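4. 市販双腕キット「Restbridge」の布操作機能に関する検証

4.1 検証の対象と立場
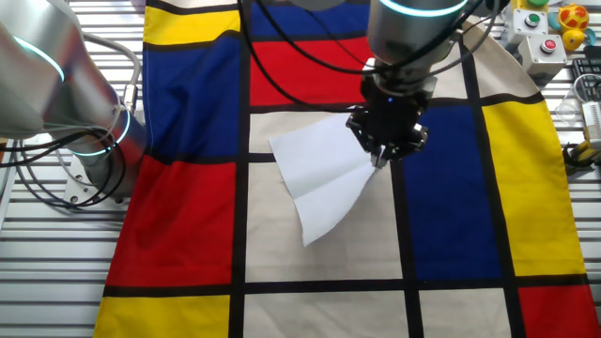
図3 柄物のテーブルクロス上で、平行グリッパが白い布を保持している状態。

布の取り扱いは、剛体の把持で成果を上げてきた製品がそのまま通用しにくい領域である。Lasdale社が販売する双腕キットRestbridgeは、この領域について「箱から出した日に布を畳める」という趣旨の説明を製品資料に掲げている。本節ではこの説明を検討する。結論を先に述べれば、資料の記述を裏づける結果は一部の条件でしか得られず、残る条件では得られた数値の解釈そのものに疑問が残った。

対象としたのは、アーム2本、平行グリッパ、制御ソフトウェア、および学習済み方策を一括した標準構成である。方策の追加学習は有償サービスとして別に提供されているが、本節の試験には含めない。購入者が最初に手にする状態を評価したかったためである。なお、機材はSaltmontの販売代理店から通常の手続きで購入しており、Lasdale社からの貸与や技術支援は受けていない。

4.2 製品資料の数値をどう読むか
製品資料には、布の持ち上げから畳み終わりまでの成功率が掲載されている。ところが成功の定義は脚注にしかなく、「作業終了時に布が目標領域内にあること」とされる。この定義では、二つ折りになっていなくても、丸まった布が領域内に落ちていれば成功に数えられる。著者の一人(Laskowska)が問い合わせたところ、回答は脚注の文言を繰り返すものであった。

試行の総数は2707回と記されている。一見すると十分な数であるが、布の種類や初期配置ごとの内訳は示されていない。同じ配置から繰り返した試行と、毎回置き直した試行とでは、同じ1回でも意味が異なる。内訳が公開されない限り、この総数を汎化性能の根拠として引用することには慎重であるべきだと考える。

同様の懸念はKaragiannisのベンチマークについても指摘できる。このベンチマークは布操作の比較に広く使える形で手順を定めているが、背景を無地の作業台に固定している。Restbridgeの資料はこの手順に準拠したと述べており、準拠していること自体は事実であろう。ただし、準拠によって保証されるのは手順の同一性までで、家庭や店舗の机の上で同じ動作が得られるかどうかは別の問題である。

4.3 試験条件
そこで本試験では、作業面にあえて柄物のクロスを敷いた。図3に示すとおり、太い黒線で区切られた赤、青、黄、生成り色系の色面からなるもので、表面にはしわが残っている。しわを伸ばす作業は行わなかった。白い布を扱う場合、背景の明るい区画と布との境界が画像上で曖昧になりやすく、黒線は布の縁と取り違えられる可能性がある。どちらも日常の環境では珍しくない要因である。

課題は、クロス上に置いた白い布を持ち上げ、中央付近の明るい区画の上で畳むことである。把持点の選択はすべて付属の方策に任せ、操作者は開始と停止だけを行った。設定値は出荷時のままとし、把持力と下降速度にも手を加えていない。条件は無地の作業面と柄物の作業面の二つで、条件の順序は日ごとに入れ替えた。

評価には二つの基準を併用した。一つは製品資料と同じ領域基準である。もう一つは形状基準で、畳み終わりの布の角が対応する角に重なっているかを、条件を知らされていない評価者が静止画から判定した。判定が割れた場合はSpanosが再判定した。この再判定者は条件を知りうる立場にあったため、完全な盲検とは言えない。

4.4 観察された挙動
領域基準では、二つの条件に目立った差は認められなかった。この点だけを取り上げれば、資料の記述は正しいということになる。しかし形状基準に切り替えると、柄物の条件での評価は明らかに下がった。二つの基準の食い違いは、布が目標領域に届いても畳まれてはいない試行が多かったことを意味する。

詳しく見ると、問題は畳む動作よりも前の段階にあるように思われる。図3では、布は指先につままれた一か所から斜めの折れ目をつくって垂れ、ゆるい三角形をなしている。下端の角はクロスの面にほとんど触れそうな高さにある。この一時点から後の成否を論じることはできないが、布の重なりが把持点の近くに集まった姿勢では、どの縁が外側にあるのかを画像から決めにくい。付属の方策は、こうした姿勢でも布を一度広げ直す手順を取らないことが多かった。

製品資料は、この種の姿勢に対して双腕による「空中での展開」が働くと説明する。我々の試験でもその動作は確認された。ただし、発動の条件は公開されておらず、似た姿勢でも発動する試行としない試行があった。ログには発動の有無が残るのみで、判断の根拠となった値は記録されない。利用者が再現や調整を試みるうえで、この点は成功率の多少の上下よりも深刻であると考える。

4.5 費用と追加学習サービス
Lasdale社は、柄物の背景で性能が落ちる場合には追加学習サービスの利用を勧めている。案内によれば、利用者側で1000回の実演を収集して送付すると、調整済みの方策が返送される。案内には収集に要する人手の見積もりがない。我々の操作者の一人が試しに収集を始めたところ、布の置き直しに最も時間を取られ、初日の作業は予定に届かないまま終わった。布の置き直しを自動化する機能はキットに含まれていない。

これだけの実演を集められる利用者であれば、公開されている学習手法を自ら適用することもできるはずである。サービスの価値は、同じ実演から公開手法より良い方策が得られるかどうかにかかっているが、両者を比べた結果を我々は見つけられなかった。12月に改訂された資料にも該当する記載はない。

4.6 限界
本試験にも弱点は多い。使用した布は一種類で、厚手の布や色のついた布については何も言えない。柄物のクロスも一枚のみであり、観察された差が色面によるのか、黒線によるのか、しわによるのかは分離できていない。無地の作業面にはしわがなかったため、少なくとも柄としわの影響は混ざっている。キットも一式だけで、個体差を検討する余地はなかった。

また、形状基準は我々が定めたもので、用途によっては厳しすぎるという批判もありうる。使用済みの布を回収箱に入れるだけの工程なら、領域基準で足りるであろう。Restbridgeをそのような用途に限って勧めることに、我々も異論はない。疑問を呈しているのは、その結果に「畳む」という語を当てている点である。

試験に用いた判定表と静止画は付録に収めた。柄としわを分離した追試は、次節の条件表に従って進める。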